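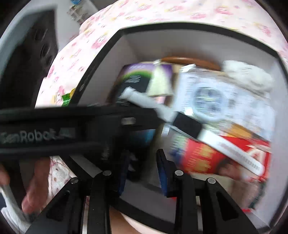
Picking from a full box: clear it out between takes?

Jeanie Shearer
I'm recording examples with a hand-held gripper for a pick-and-sort model. I have 39 takes from one packed box and I've been putting everything back the same way each time. Should I be mixing it up?

2 comments

Flora Gillies
Mix it up. Our first set had 20 takes per layout and the model only learned the layout. Now we change it every 3 takes and leave things overlapping.

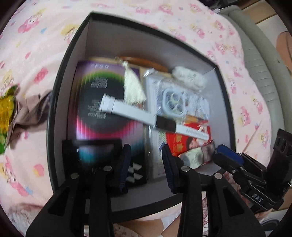

How long should one take be?
Stop when the item is out and set down. Start a new take for the next item.

Luo
same here, mix it. also throw out takes where you bump the rim

Share
11 people found this page helpful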